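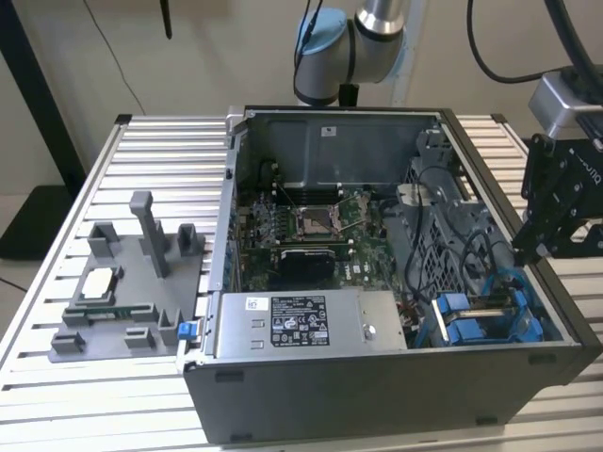 Can they do the boring jobs yet?

Thu 2 May

My sister asked me over the weekend when she could buy a robot to empty the dishwasher. She asks me this every few months because I work near robots, and I always give her the same answer, which is "not this year". This time she wanted to know why, and I made a poor job of explaining it over lunch. I've had a few days to think about it since.

Most of the work I see is on the shop floor. For the past while it has been old desktop computers. A big office gets rid of a few hundred of them, and somebody has to open each one, take out the memory, pull the drives, lift the processor out of its socket and sort the lot into what can be used again and what goes for scrap. It's dull work and it is hard on the fingertips. The last batch was 316 machines, all from one customer, and by the end of it two of us had plasters on.

You would think this is a good job for a machine. The parts are all in known places. The makers even help you by colouring the bits you are meant to touch. On a lot of the Dell towers the latches and drive caddies are bright blue, so that a person who has never opened one can find them. A camera finds them just as well. Seeing is no longer the hard part, in my opinion. It was five years ago, but not now.

The hard part is force. A memory module sits in its slot with a clip holding it, and you press the clip out and the module comes up a little, and you feel it come. Then you pull straight. If you pull crooked it sticks, and you notice it sticking before you've done any harm. A person learns that in one go. The arm has to be shown, over and over, and then shown again when the next model has its clips on one side only.

Putting the module back is worse. There is a notch, it goes one way round, and you have to lean on it harder than feels right. New starters always stop too early. The robot either stops too early or doesn't stop.

Cables are the other trouble. A rigid part is where it was a second ago. A cable isn't. You move a drive and the lead comes with it, and then it lies across the thing you wanted next. I move cables out of the way with my little finger without thinking about it. I only know I do it because Darcy Maihi, who trains the arms on our side, watched me for a morning and wrote it down. My little finger had its own line in her notes.

What has helped most is fairly plain stuff. A printed holder on the bench, so that a part always goes down in the same place and the same way up. A case laid on its side and kept square to the table. Darcy calls this "tidying the world for it" and I think she's right that half of automation is that. We tried a Montes controller with one set of holders, and then a Sunen one with a better set, and the second went much better. I would not like to say how much of that was down to the controller.

For anyone who likes figures: on memory modules, with the case already open and in position, we ran 296 removals in January and 238 of them went through without a person stepping in. I was pleased with that until I worked out what it meant for my day. It meant I couldn't walk away. A helper who needs you every fifth go is a helper you have to stand beside, and I can take out a stick of memory in the time it takes to walk over.

It is better than it was, though. A year ago I would have put it at nearly 2 hours to set up for a new model of case. Now it is a tea break, if the model is close to one we've had before.

So, back to the dishwasher. My sister's kitchen has no holders. The plates are not all the same plate. There's a mug with a broken handle she won't throw out, and a cat. Her cupboards are full enough that you have to lift two bowls to get a third one under them. All the things we do to make a bench easy for an arm are things she would have to do to her house, and she isn't going to.

I do think the shop floor will get there first, and in bits. Opening the case, maybe. Drives out, fairly soon. Memory out is close. Cables I would leave to people for a good while yet. There is a firm called Clikia that says its home machine will fold towels by winter, and I've seen their video, and the towels were all the same size and already flat.

I told my sister she might get a towel folder before she gets a dishwasher emptier. She said she doesn't mind folding towels.

Next week we have a batch of small form factor cases coming in, which are fiddly even by hand, and I'll write up how the arm gets on with those if there is anything worth saying. Someone also asked in the comments last time whether the Plavix gloves are any good for this sort of work. They're fine, but the fingertips go first.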